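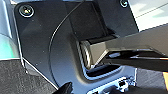
연구 얘기 타래 한 번 엽니다. 지난주에 "손목 카메라로 접촉 검출하는 거 그래서 됐어요?" 하고 물어보신 분이 계셔서요. 답부터 드리면 반은 됐고 반은 제가 생각하던 거랑 다른 데서 됐어요. 길어질 것 같으니 밥 드시면서 천천히 보세요 ㅎㅎ

문제부터요. 그리퍼 손가락 끝이 부품에 닿는 순간을 알고 싶다, 이게 다예요. 손목에 힘/토크 센서 달면 되지 않냐고들 하시는데 저희 팔에는 없고요, 예산 얘기는 슬프니까 하지 않겠습니다. 있는 건 손목에 붙은 작은 카메라랑 그리퍼 모터 전류값.

전류값만 보고 임계치 넘으면 "닿았다!" 하는 게 제일 흔한 방법이잖아요. 저도 그걸로 시작했어요. 근데 이게 꽉 물 때는 잘 되는데, 손가락 끝으로 살짝 밀거나 홈 안에 있는 걸 빼낼 때는 전류가 정말 조금밖에 안 올라요. 마찰이랑 구분이 안 됨. 그래프 보고 있으면 눈이 빠져요.

그래서 한 게 뭐냐면, 전류를 선생님으로 쓰고 영상을 학생으로 쓰자. 꽉 무는 동작에서는 전류가 믿을 만하니까 거기서 라벨을 자동으로 뽑고, 그 라벨로 손목 영상만 보는 작은 분류기를 학습시켜요. 그다음에 전류가 못 믿을 동작(밀기, 빼내기)에 영상 분류기를 그대로 들이대 보는 거예요.

당연히 첫 반응은 "그게 되겠냐"였습니다. Alois Ruchti가 랩미팅에서 한 말을 그대로 옮기면 "네 모델은 접촉을 배우는 게 아니라 손가락이 얼마나 오므라졌는지를 배울 거다"였고요. 아팠어요. 맞는 말이어서 더 아팠고요.

그리고 진짜 그랬어요!! 첫 버전 모델은 손가락 벌어진 정도만 보고 있었음. 빈 공간에서 손가락만 오므려도 "접촉!" 이러더라고요. 허공이랑 접촉하는 친구를 만들어 버렸습니다.

고친 방법은 별거 없는데 효과가 컸어요. 허공에서 오므리는 에피소드를 일부러 잔뜩 넣고, 굵기 다른 물체를 섞어서 같은 벌어짐에서도 닿은 것과 안 닿은 것이 둘 다 나오게 만들었어요. 말하자면 벌어진 정도로는 답을 못 맞히게 해놓은 거죠. 이렇게 모은 게 다 해서 1226 에피소드.

에피소드 모으는 건 Kurup이라고 저희가 쓰는 수집 스크립트로 돌렸어요. 원래 Jhonatan Urrego가 석사 때 짜놓은 건데 주석이 전부 스페인어라 초반에 번역기 많이 돌렸습니다. 함수 이름 중에 "ojo"가 있길래 눈인 줄 알고 카메라 함수인가 했더니 "조심"이라는 뜻이었어요. 그 함수를 제가 마음대로 불러서 팔이 한 번 멈췄고요 ㅋㅋㅋ

아 그리고 라벨 시간 밀림 문제. 이거 하실 분들 꼭 보세요. 전류는 닿은 뒤에 천천히 올라가잖아요. 카메라는 카메라대로 지연이 있고요. 둘이 어긋난 채로 학습시키면 모델이 "닿고 좀 지난 다음의 모습"을 접촉이라고 배워요. 정확도 숫자는 멀쩡한데 실제로 쓰면 항상 늦어요. 저는 이걸 한참 몰랐어요.

어떻게 알았냐면 3000 프레임을 손으로 다시 라벨링하다가 알았습니다. 네, 손으로요. 저랑 Ludivine Guérin 둘이서 나눠서 봤어요. Ludivine은 저보다 훨씬 빠르고 정확한데 자꾸 "이건 닿은 거예요 아니면 닿고 싶은 거예요?" 같은 질문을 해서 애매한 프레임용 칸을 따로 만들게 됐어요. 결과적으로 그 애매 칸이 제일 쓸모 있었고요.

애매 프레임은 학습에서 그냥 뺐어요. 억지로 닿음/안 닿음 중 하나로 넣은 버전이랑 비교했는데 뺀 쪽이 확실히 낫더라고요. 특히 전이 구간에서 출력이 덜컹거리던 게 많이 얌전해졌어요.

비교 조건은 4가지로 했습니다. 전류 임계치만, 영상 한 장만, 영상 연속 프레임, 영상 연속 프레임에 전류까지. 마지막 게 당연히 이길 거라고 생각하고 표 칸을 미리 굵은 글씨로 해놨는데요...
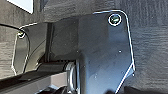

...밀기랑 빼내기에서는 전류 넣은 쪽이 영상만 쓴 쪽보다 못했어요. 굵은 글씨 지우러 갔습니다. 모델이 전류에 너무 기대는 버릇이 든 것 같아요. 학습 데이터에서는 전류가 언제나 정답지였으니까 안 기댈 이유가 없죠. 생각해 보면 당연한데 돌려보기 전에는 전혀 생각 못 함.

학습할 때 전류 입력을 가끔 무작위로 꺼버리면(드롭아웃처럼) 좀 나아지긴 해요. 그래도 영상만 쓴 거랑 비슷해지는 정도지 넘어서진 못했어요. 여기는 더 파볼 생각인데, 누가 해보신 분 있으면 제발 알려주세요. 커피 삽니다.

쥐기 동작에서는 예상대로 둘 다 쓴 게 제일 좋았어요. 전류 임계치만 쓴 것도 쥐기에서는 나쁘지 않고요. 그러니까 쥐기만 하실 분은 제 연구 안 읽으셔도 됩니다. 이 타래도 여기서 그만 보셔도 돼요(가지 마세요).

자 이제 제가 제일 재밌었던 부분. 영상 모델이 도대체 뭘 보고 맞히나? 패치로 조금씩 가려가면서 출력이 얼마나 흔들리는지 지도를 그려봤어요. 저는 손가락 끝이랑 물체 사이의 틈을 볼 줄 알았거든요. 사람이 그걸 보니까.

근데 틈보다 물체 표면의 반사를 더 보더라고요. 널링 들어간 원통 있잖아요, 표면에 빗살무늬처럼 까끌까끌하게 가공된 거. 그게 손가락에 눌려서 아주 조금만 돌아가도 무늬의 밝고 어두운 줄이 확 바뀌어요. 틈은 카메라 각도 때문에 안 보일 때도 많은데 줄무늬 변화는 꽤 멀리서도 보여요.

그래서 연속 프레임 쓴 모델이 한 장짜리를 크게 이긴 것도 설명이 돼요. 한 장만 보면 줄무늬가 움직였는지 알 수가 없으니까요. 제가 처음에 한 장짜리로만 두 달 가까이 헤맨 걸 생각하면... 말을 아끼겠습니다.

이걸 확인하려고 같은 굵기의 매끈한 원통으로도 해봤어요. 성능 뚝 떨어짐. 까만 하우징 홈 안에 까만 매끈한 부품이 들어가 있으면 거의 찍는 수준까지 갑니다. 검정 위에 검정 안에 검정이에요. 사람 눈으로 봐도 모르겠어요. 제가 라벨링해봐서 압니다.

나사 머리도 복병이었어요. 둥근 금속 나사 머리가 화면에 들어오면 팔이 움직일 때마다 테두리 반짝이는 위치가 바뀌는데, 모델이 그걸 접촉 신호로 착각한 적이 꽤 있었어요. 물체의 반짝임을 보라고 가르쳤더니 온 세상 반짝임을 다 보고 있음. 까마귀인가.

이건 Guðlaug Overgaard가 아이디어를 줬어요. 접촉 없이 팔만 움직이는 구간을 음성 예시로 넣으라고요. 배경 반짝임은 팔 따라 움직이고 물체 반짝임은 손가락 따라 움직이니까 그 차이를 배우게 하자는 거죠. 넣고 다시 학습했더니 나사 오검출이 확 줄었어요. Guðlaug 이름 철자 매번 복붙하는 저를 용서해주세요. ð가 제 키보드에 없어요...

조명 얘기도 잠깐. 위에서 오는 조명 하나만 켜놨을 때랑 옆에서 하나 더 켰을 때랑 결과가 달라요. 옆 조명이 있으면 모서리 하이라이트가 살아나서 검출이 빨라집니다. 반대로 너무 밝으면 흰 면이 날아가면서 자동 노출이 춤을 추고, 그럼 또 오검출. 노출은 꼭 고정하세요. 꼭이요. 저는 이걸 2월에 알았는데 그 전에 모은 데이터는 지금도 하드 어딘가에 누워 있어요.

숫자가 궁금하신 분들 계실 텐데 표는 프리프린트 올릴 때 같이 올릴게요. 지금 표는 제가 시드 몇 개만 돌린 거라 여기 적으면 Ingegerd Lindholm 교수님한테 혼나요. 교수님 이 타래 보고 계실 수도 있음. 안녕하세요 교수님. 시드 더 돌리고 있습니다.

교수님이 시드 얘기를 하시는 데는 이유가 있어요. 초기화에 따라서 매끈한 원통 결과가 꽤 출렁거리거든요. 널링 원통은 안정적인데 매끈한 건 어떤 시드는 그럭저럭, 어떤 시드는 망. 평균만 보고하면 이게 안 보이니까 논문에는 시드별로 점 다 찍어서 그릴 거예요.

질문 들어온 거 몇 개 답할게요.

"데이터 관리는 뭘로 해요?" Datora 씁니다. 랩에서 오래전부터 써서요. 영상이랑 전류 로그를 같은 시간축에 올려놓고 볼 수 있는 게 저한테는 제일 중요했어요. 아까 말한 시간 밀림도 그 화면에서 둘이 나란히 어긋나 있는 걸 보고 눈치챘고요.

"실시간으로 돌아가나요?" 네, 모델이 아주 작아요. 입력도 손가락 끝 주변만 잘라서 작게 줄여 넣고요. 크게 넣으면 오히려 배경 외우느라 바빠져요. 제어 루프 쪽은 Jistlow라는 저희 내부 노드가 받아서 출력이 연속 2 프레임 이상 접촉이면 팔 속도를 줄이게 해놨어요. 한 프레임만 보고 줄이면 너무 소심한 로봇이 됩니다.

"그리퍼 바꾸면요?" 이게 제일 아픈 질문이에요. 손가락 모양이 화면에 크게 나오니까 그리퍼가 바뀌면 다시 모아야 할 거예요. 아직 안 해봤어요. 손가락을 마스킹하고 물체만 보여주는 것도 생각은 해봤는데, 그러면 손가락이랑 물체의 관계가 사라져서 될지 모르겠어요. Alois는 안 된다에 점심을 걸었고 저는 된다에 걸었습니다.

"촉각 센서 쓰면 되잖아요." 맞아요. 돈이 있으면 그거 쓰세요. 진심입니다. 카메라는 이미 달려 있는 팔이 많으니까 공짜로 얻을 수 있는 만큼만 얻어보자는 게 이 연구라서요. 센서를 이긴다는 주장은 안 해요, 비교도 안 했고요.

실패한 것도 적어둘게요. 광류(optical flow)를 따로 계산해서 넣어봤는데 까만 물체에서 광류가 엉망이라 도움이 안 됐어요. 소리도 해봤어요! 손목에 마이크를 테이프로 붙여서. 모터 소리밖에 안 들려서 하루 만에 접었습니다. 그래도 녹음 파일은 가끔 들어요, 이상하게 집중이 잘돼요.

합성 영상으로 미리 학습시키는 것도 해봤는데, 렌더러에서 널링 무늬 반사를 제대로 흉내 내는 게 너무 어려웠어요. 모델이 제일 좋아하는 단서가 하필 렌더링하기 제일 귀찮은 거라니. Flilow라고 랩에서 만든 렌더링 도구에 재질을 새로 추가하면 될 것도 같은데 그건 다음 학기의 제가 할 일로 미뤘어요. 미래의 나야 미안.

코드는 정리되면 공개합니다. 지금은 변수 이름에 final_final_진짜 이런 게 있어서 도저히 못 올려요. Jhonatan이 자기 스페인어 주석은 꼭 남겨달라고 했으니까 그건 그대로 둘 거고, 옆에 한국어랑 영어를 같이 달아둘게요.

따라 해보실 분들 위해 순서만 다시 적으면, 노출 고정하고, 전류랑 영상 시간부터 맞추고, 허공 오므리기랑 팔만 움직이기를 음성으로 넉넉히 넣고, 애매한 프레임은 버리고, 연속 프레임으로 학습. 시간 맞추는 걸 나중으로 미루면 저처럼 됩니다.

하나 까먹은 거. 빼내기 동작은 닿는 순간보다 떨어지는 순간이 더 어려워요. 떨어질 때는 물체가 같이 조금 따라오다가 놓이는 경우가 있어서 라벨부터가 흐릿해요. Ludivine이랑 둘이 같은 클립 보고 답이 제일 많이 갈린 게 이 구간이었고요. 이번 논문에서는 닿는 순간만 다루고 떨어지는 건 한계에 적기로 했어요.

시드는 지금도 돌고 있고, 매끈한 원통에 옆 조명 켜고 다시 모으는 것도 다음 주에 할 예정이에요. 무광 테이프를 감아서 반사를 아예 없애버리면 어떻게 되는지도 보고 싶고요. 결과 나오면 이 타래 밑에 이어서 쓸게요. 질문은 답글로 주세요, DM은 제가 잘 안 봐요 ㅠㅠ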